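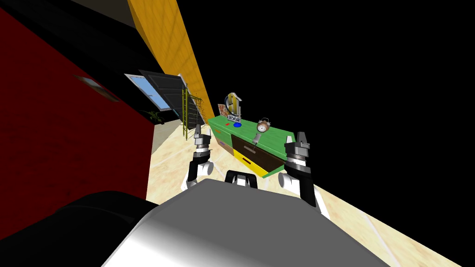

Small plaque on a dark red wall.

4. Mounting the Lodeck Room Label

The Lodeck label holder can go on painted drywall, sealed plaster or smooth wood. Do not use the adhesive plate on wallpaper or fresh paint. For brick, order the Timero screw kit separately.

Before you start, charge the label for 2 hours and write down the six-character code on the back. You will need the code in Section 5, and you can't read it once the label is in its holder.

1. Choose a spot beside the door, on the handle side. Keep the label at least 10 inches from light switches and thermostats.

2. Wipe the wall with a damp cloth and let it dry. Do not use furniture polish or glass cleaner.

3. Hold the back plate against the wall, level it, and mark the two top corners in pencil.

4. Peel the liner from the back plate. Line it up with your marks and press firmly for 30 seconds.

5. Leave the plate alone for 6 hours. The glue is weak until then — do not hang the label early to check the fit.

6. Slide the label down onto the plate until it clicks.

CAUTION: The holder is made to carry the label only, up to 300 grams. Do not hang keys, bags or signs from it.

Note: If the plate goes on crooked, don't twist it. Pull the tab at the bottom straight down and start again with a new adhesive strip. Two spare strips are in the box.

To take the label down for charging, press the release under the lower edge and lift. The back plate stays on the wall.

Go to Section 5 to enter the room name.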